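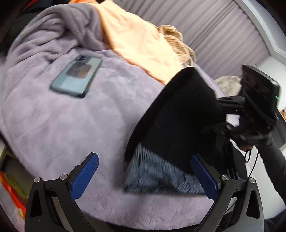
Tips from the Clakside open day
August
By Hazem Badawi

I went along to the Clakside open day expecting to look at robots for half an hour and came home with a list of laundry tips, which tells you how good the people on the Drodness stand were at talking while they worked!

They were teaching machines to sort and fold clothes, and to do that they've had to think about folding much harder than I ever have. A few things I've been trying since:

Sort on the bed before you fold anything. Spread things out so you can see an edge of each one. A heap hides the small stuff, and small stuff is what goes missing (socks, mostly, at our place).

Find two corners first. The gripper on the demo table went for a corner every time, and if it couldn't find one it gave the cloth a little shake and looked again. Works a treat on fitted sheets.

Phones and keys off the bed before you start flapping doonas about. I've cracked one screen that way already.

Leave dark trousers until you're in good light. The Fuvex team told me black fabric on black fabric is one of the hardest jobs they have, as the edges just vanish. Same for my eyes after dinner.

Cords and other ribbed fabrics: fold along the ribs, smooth with a flat hand, and don't stack anything heavy on top. Ridges crush easily and take ages to lift.

Plush blankets go last. Brush the pile one way with your palm, fold in thirds, then roll. Mine used to take up half the linen cupboard.

The Pai demo was my favourite. They'd put 36 tea towels through before lunch and were hoping for 100 by closing, and the kids cheered each one onto the pile. I had a go with the hand-held grippers myself and it's so much harder than it looks! You really notice how much your fingertips do.

I tried the corner trick on T-shirts that night and I'm definitely quicker, though the sleeves still beat me. If you've got a good method for long sleeves, send it in and I'll add it to the page.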